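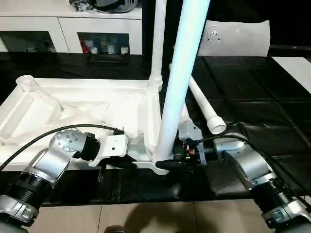
MATLALA, March

Members of the Regional Furnishings and Reuse Network visited the Vurneo works as part of the Network's study of school and community hall furniture. The purpose of the visit was to learn how knock-down furniture is stored, shipped and supported with spare parts, and to consider what buyers might reasonably ask for in their next round of contracts. The party was received at the main gate at 9.30 am by Rhun Parry, the site manager, and was given a safety briefing before entering the production hall.

Vurneo supplies plastic seating and small tables to schools, clinics and halls. Mr Parry began with the moulding area, where base sections are made in batches according to the order book. He explained that colour changes are costly in both time and material, and that the plant prefers to run pale colours first and finish the week on the darker ones. Material left in the machines at a changeover is collected, ground and used in parts that are not on show. Members asked whether returned furniture could be treated the same way. The firm accepts its own products back when they are clean and sorted, but has had difficulty with labels and adhesive tape, and mixed loads are refused.

Considerable time was given to the question of legs. On stools and small chairs with a moulded base, ribs and diagonal struts brace the inside of the section, and the tubular legs are seated in sockets at the corners. For a school this arrangement has a practical benefit, in that a single leg can be ordered and replaced on site. Several members reported that their own stores hold stacks of chairs withdrawn for one faulty part. Mr Parry confirmed that spare legs remain available for seven years after a model is withdrawn, and undertook to send the current parts list to the Network office.

The warehouse was visited next. Bases are nested and legs are bundled separately, and a standard pallet carries about 300 stools in this form. Freight to inland customers is handled by Plivov, whose depot adjoins the site. Members noted that the cartons are marked on one face only, which makes them hard to identify once shelved, and this was raised with the dispatch office.

After lunch in the staff canteen, Bheki Nkosi of Trotix spoke on the care of plastic furniture in public buildings. His main points concerned cleaning products, which are often stronger than necessary, and storage beside north-facing windows, where prolonged sun makes some plastics brittle. He recommended that furniture be checked at the end of each term and that doubtful items be set aside at once. A lively discussion followed on who should carry the cost of such checks in shared halls, and the matter was held over to the next general meeting.

The party left the site at 4 pm. The Network thanks Vurneo and its staff for their hospitality and for the frank answers given throughout the day. Members wishing to receive the parts list should contact the Network office.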